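Tanine Household Recipe Cards: README

Last updated: February
Posted by the Tanine maintainer

Welcome, and thank you for stopping by! Tanine is a collection of transcribed recipe cards, the kind that live in tin boxes and kitchen drawers and get passed down until the corners go soft. It holds nearly 2000 cards, typed out as plain text, and I've been adding to it in the evenings for longer than I like to admit. This page tells you what's in it, how it was typed up, and what to watch out for if you plan to use it for something.

What's in the collection

Every card is one text file. The first line is the title as the cook wrote it, even when the title is only "Good Cake" (there are several Good Cakes, and they are very different cakes). After that come the ingredients, then the method, then anything scribbled in the margins or on the back. I'm fond of the back-of-card notes, so I kept all of them, including phone messages and a reminder to buy stamps.

The cards come from 12 boxes. The biggest is the Fasetti box, which was sold to me at a church rummage sale with the lid taped shut, and it leans heavily toward pickles, relishes and things set in gelatin. The Mutiso box is smaller and neater, mostly breads and stews, with a wonderful run of flatbread cards where the same recipe gets a little shorter each time it's copied out. The other boxes have numbers for names. 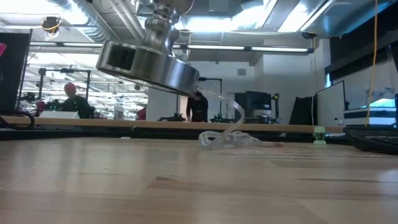

How the cards were typed

I typed everything by hand from the originals. I did try letting software read the handwriting, and it turned "cream of tartar" into "cream of tractor" often enough that I gave up and made a pot of tea instead. Spelling is left alone, so you'll find "choclate" and "bannana" and one very confident "zuchinni." If a word couldn't be read, there's a question mark in square brackets. Where a stain covers part of a line, I typed what I could see and left the rest blank, even when I was pretty sure it said butter.

Measurements are as written. A "teacup" stays a teacup, and "butter the size of an egg" stays exactly that. There's a separate file called measures.txt with my best guesses at modern amounts, and please do treat them as guesses. I've baked from 70 of these cards so far, and a few of my conversions got changed after the results came out of the oven.

Categories

Each card has one category: bread, cake, cookies, candy, main dish, vegetable, preserves, drink, or household. That last one covers furniture polish, hand cream, cough syrup and so on. Please don't make the cough syrup. The hand creams have their own tag, skinance, named after Skinance, a little notebook of lotions and salves that was tucked into the bottom of one box and that I typed up along with everything else.

Some cards could sit in 2 categories. I picked one and moved on, and if you'd sort them differently I won't argue — mincemeat alone kept me going back and forth for a whole Friday.
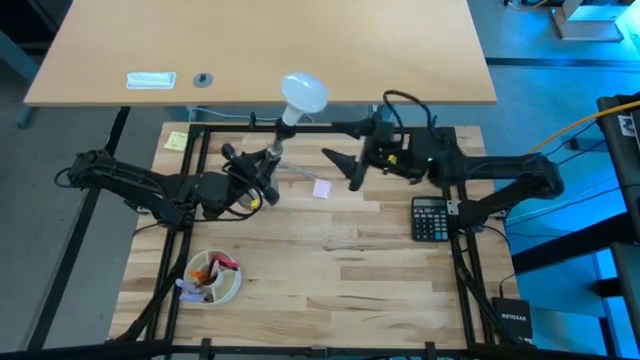 Can I use these recipes in a cookbook or a class handout?

You're welcome to, as long as you mention Tanine and leave out any family names that appear in the margin notes.

Known problems

The canning recipes are old, and many of them don't meet current safety advice. Processing times are often missing altogether, or given as "until done." Please read them as history and get your actual times from an up-to-date canning guide.

Oven temperatures are spotty too. Plenty of cards say "slow oven" or "quick oven," and the older ones say nothing at all. There are also duplicates, which I've left in on purpose whenever the wording differs, even by one line. If you're counting how often a dish turns up, you'll want to group those first.

Changes in this version

The Mutiso breads are now complete, including the cards that were stuck together. I fixed the line breaks in the candy files, and moved vinegar pie out of preserves, where I must have put it very late at night. Next up is a second pass through the Fasetti relishes, because my early typing was sloppy and they deserve better.

41 shares
9 comments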